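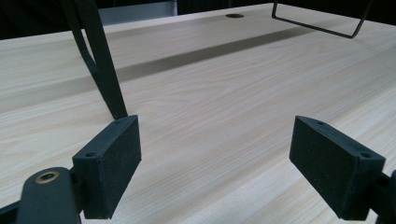 ## Why does wood have lines in it?

Most tables, doors and floorboards that are made of wood have lines running through them. These lines are called the **grain**. They come from the way a tree grows.

### How a tree gets fatter

A tree grows in two ways. It gets taller at the tips of its branches, and it gets wider all the way round its trunk. Just under the bark there is a very thin layer that makes new wood. The new wood is added on the outside of the old wood, so the oldest part of a trunk is in the middle.

In countries with warm and cold seasons, a tree grows quickly in spring. In Britain this often starts in March or April. The wood made in spring is usually paler and softer. Later in the summer the tree slows down and makes wood that is darker and harder. In winter it stops.

One pale band and one dark band together make one **growth ring**. If you find a tree stump with 70 rings, the tree was 70 years old or very close to it when it was cut down. Wide rings often mean good years with plenty of rain. Narrow rings can mean dry years, or that the tree was crowded by its neighbours.

### From rings to stripes

Rings are round, so why are the lines on a plank often straight?

Think of a stick of rock from the seaside. If you cut across it, you see circles. If you cut it along its length, you see long stripes. A tree trunk is the same. A plank is cut along the length of the trunk, and the saw slices through the rings and leaves them showing as lines.

The pattern depends on where the saw goes:

- A plank cut through the middle of the trunk usually has straight, narrow lines.
- A plank cut nearer the outside often has wavy lines or tall pointed arches.

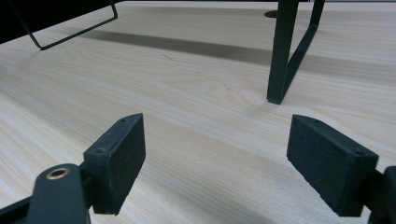
Wood is also made of tiny tubes and fibres, far too thin to see one by one. Most of them point up and down the trunk. When the tree was alive, some of them carried water from the roots to the leaves. This is why wood splits easily along the grain and is hard to break across it.

### Asking someone who works with wood

Areti Tsolakis makes tables and stools in a workshop called Mulis. She always looks at the grain before she picks up a saw.

"If I plane the wood the wrong way, it tears," she says. "It is like stroking a cat backwards. I turn the board round and try again."

She keeps her planks for 10 months before using them. Wood shrinks as it dries, and it shrinks much more across the grain than along it. A table top made too soon may bend or crack.

### Try it yourself

You will need a sheet of white paper, a wax crayon with the wrapper taken off, and a piece of bare wood with a rough surface. Ask a grown-up before you start.

1. Lay the paper on the wood and hold it still.
2. Rub the side of the crayon gently over the paper.
3. Write on the back where you found the wood.

Do this with 3 different pieces and put the rubbings next to each other. Look for lines that are close together and lines that are far apart. You may also find a **knot**, a round dark patch where a branch once grew out of the trunk. The grain bends round a knot like water round a stone.

### Words to know

**Bark:** the outer covering of a tree.

**Fibre:** a very thin thread. Wood has a great many of them.

**Plane:** a tool with a sharp blade for making wood smooth.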